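About Goveck

Goveck is a small shop for kitchen and table things. We began with one shelf of mugs in the back of a bakery in Arnard, and today we have 70 products and our own packing room on Quartey Street. We are a team of ten people, and most of us have learned this work by doing it.

We sell mugs, metal cups, racks and small boxes for tea or sugar. We choose simple shapes, because our customers use these things every morning and wash them every evening. Before a new product comes into the shop, it stays for 15 days in our own kitchen. If we do not like to use it, we do not sell it.
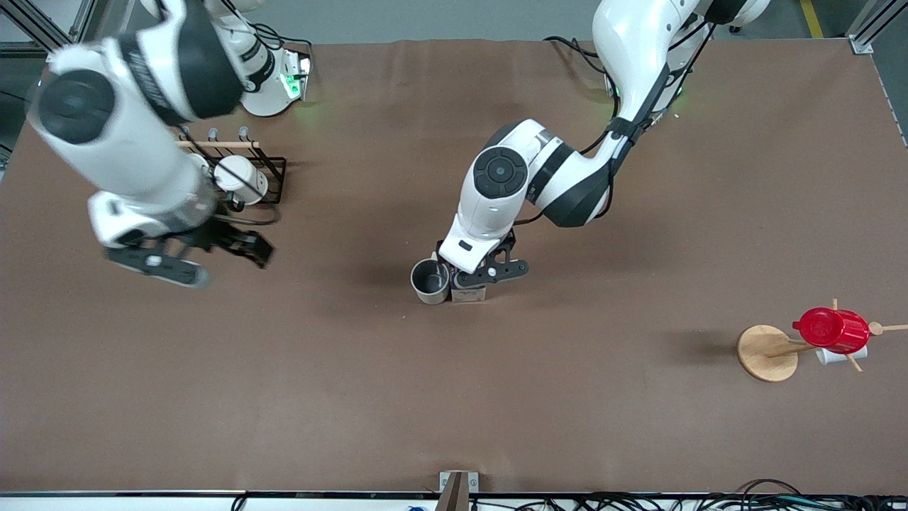 The packing room: a mug on the wire rack, a gray metal cup and a small box on the brown paper.

In the packing room we cover the large table with brown paper. The paper protects the cups from scratches, and when it becomes old we fold it and use it as filling in the parcels. Every mug is turned in the hand and checked at the rim and the handle before it is wrapped.

Our wire rack with the wooden bar is called Plorna, and it is the product about which we receive the most letters. Some customers ask for a longer one. We are working on it and hope to have it in the shop in January.

You are welcome to visit us. The shop is open from 10 in the morning, and the coffee is free.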